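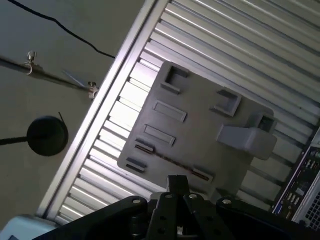 Figure 4-1. Wrist camera view of the parts plate on the slatted table.

4.3 Recording demonstrations at the disassembly station

This section covers the capture of teleoperated demonstrations for the Hellby desktop task set. It assumes the arm has been homed and both cameras have been calibrated as set out in 4.2. Operators new to the station should complete the Brinov pendant exercises before recording anything that will be kept.

4.3.1 Preparing the station

1. Place the parts plate flat on the aluminium slats, beside the position the tower will occupy. The plate may sit at an angle to the slats. Vary the angle between batches.

2. Lay the tower on its side and remove the side panel. Disconnect mains power and wait 10 minutes before reaching into the case.

3. Open the wrist stream in Tuvon Capture and jog the arm until the plate is in view. Both fingers must also be visible.

4. Check the overhead lighting. Highlights on the slats are acceptable. Highlights that wash out the sockets on the plate are not — dim the lamp or move it before continuing.

5. Enter the task code, operator initials and batch number. The code for the desktop set is 734.

CAUTION: Do not tape the plate to the slats. Tape residue alters how parts release and has spoiled one complete batch (October). 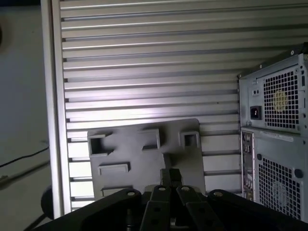
Start poses are the most common cause of rejected batches. A policy trained from a single start pose will replay that motion and miss the target when the tower has been moved by a few centimetres. Move the arm to a new start pose for every episode and spread the poses over the full approach volume. A suitable pose for the approach phase keeps the plate near the centre of the wrist view, with the back of the tower at one side, so that the fan grille and the column of ports give the model a fixed reference for where the case is. Poses showing only slats carry little information and should make up no more than one in 20.

4.3.2 Recording an episode

1. Press and hold the enable switch. Confirm that the frame counter is running on both streams.

2. Start recording, then pause for one second before the first motion. The trimming script uses this pause to find the start of the episode.

3. Approach the target component from above. Keep the wrist clear of the drive cage and the case walls.

4. Close the gripper, lift the component straight up until it clears the case, and carry it to the assigned holder on the plate.

5. Release, retract, and pause again for one second. Stop recording.

6. Mark the episode as Success, Recovered or Fail. Recovered means the operator missed at least once and then completed the task without touching anything by hand.

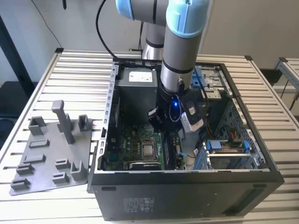
Figure 4-2. Gripper above the motherboard, tower on its side, parts plate at left.

NOTE: Keep Recovered episodes. They are the only source of corrective motion in the set, and Gemma Sala's team weights them separately during training. Fail episodes are also uploaded but are excluded by default.

NOTE: Stop after 9 consecutive episodes and rest. Operator motion becomes jerky well before the operator notices.

CAUTION: The gripper can flex the motherboard if driven down onto the CPU socket. If the force warning sounds, release the enable switch and back out by pendant. Do not attempt to finish the episode.

4.3.3 Closing a batch

Review the first and last episodes at full speed and confirm that the wrist and fixed streams are in step. Offsets greater than two frames must be reported to Bart Van Acker before upload. Return all components to the tower, log any damaged clips or latches, and park the arm.

Station support: Ailsa Munro, Tuvon Capture documentation desk | © Tuvon. All rights reserved. | Back to top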